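Breakfast Station Layout for Shared Student Kitchens
Project report, second submission

Prepared by: Ileana Oprea, Finn Tiedemann, Arne Lenz
Supervisor: Friederike Teuber
Submitted: 2026-04-12

1. Purpose of the project

The project examined how one table in a shared kitchen can be arranged so that a hot meal may be prepared and served from it without the user walking back and forth to the cupboards. The question was put to the group by the residents' office of Vergate House, where each floor shares a single kitchen and the worktops are regularly blocked by appliances left out overnight.

The first submission, handed in during February, dealt with storage inside cupboards. The present report is limited to the table itself and to the items that stay on it.

2. Conditions agreed at the outset

The total budget for furniture and equipment was 700 euros. Appliances already owned by the house were to be kept wherever they were safe to use. No fixed shelving was permitted, as the walls had been repainted over the winter and the office did not wish them to be drilled.

It was further agreed that the table should remain usable as an ordinary dining table. Any arrangement that filled the whole surface was therefore ruled out, including Finn Tiedemann's early proposal for a double row of appliances, which is recorded in Appendix B.

3. Method

Three layouts were drawn on paper and then set up in turn. Residents were invited to prepare a simple meal at each and to complete a short questionnaire afterwards. Arne Lenz kept the written record of each session. Remarks about the food itself were noted but were not used in the comparison.

The layouts were named after the drawings on which they were based. Drastel placed the appliances along the back of the table. Inari placed them at the two ends. Engelhardt grouped them at the left and left the front centre for working and serving.

4. Findings

Drastel was considered tidy, but residents had to reach over plates to get to the toaster. Several of them disliked doing so while it was in use.

Inari gave good access from both ends. It required a second extension lead, however, and the supervisor asked that this layout be withdrawn on grounds of safety.

Engelhardt was preferred by the majority of those who replied. The rice cooker stands at the far left, with space above it for the lid to open fully, and the toaster is next to it. Dry legumes are kept in a compartmented tray to the right of the toaster, green mung beans and dark red beans at the front, so that they can be taken without opening a cupboard. A bottle stands behind the tray. The plate for the cooked meat goes on the right, and an orange mat is laid at the front centre with its straight edge towards the back.

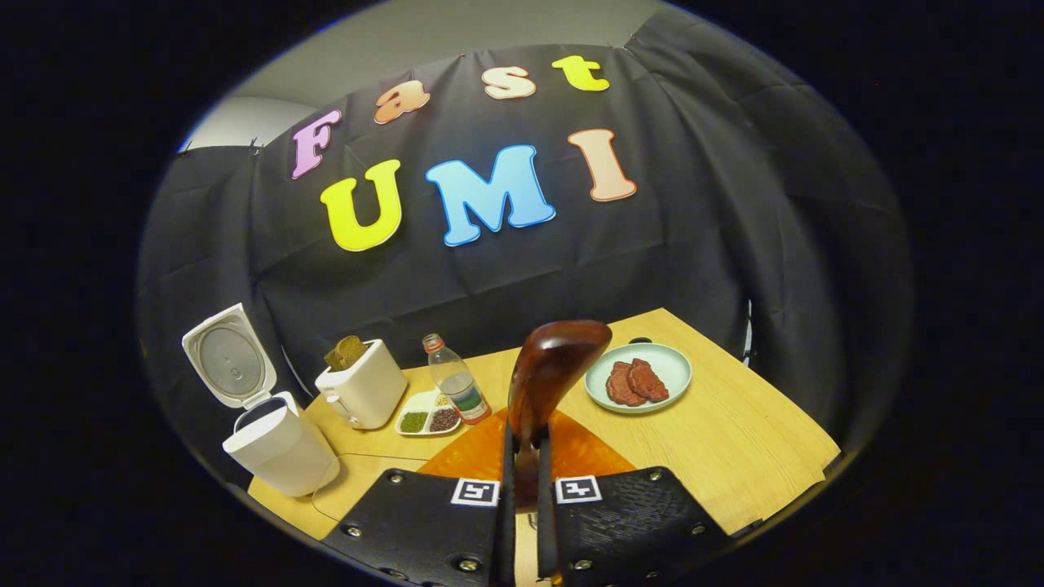
5. Costs

Total expenditure came to 757 euros, which exceeds the agreed budget. The difference is explained by the purchase of a replacement table after the original was found to be unstable. Knut Teuber of the residents' office approved the additional sum in writing, and his letter is attached as Appendix C.

6. Recommendations

The Engelhardt layout should be adopted on all floors of Vergate House. The tray should be emptied and washed at the end of each month, and the rice cooker should be unplugged when the kitchen is locked.

Left-handed residents were not considered separately in this study. The group recommends that a mirrored version of the layout be tested before any further tables are ordered.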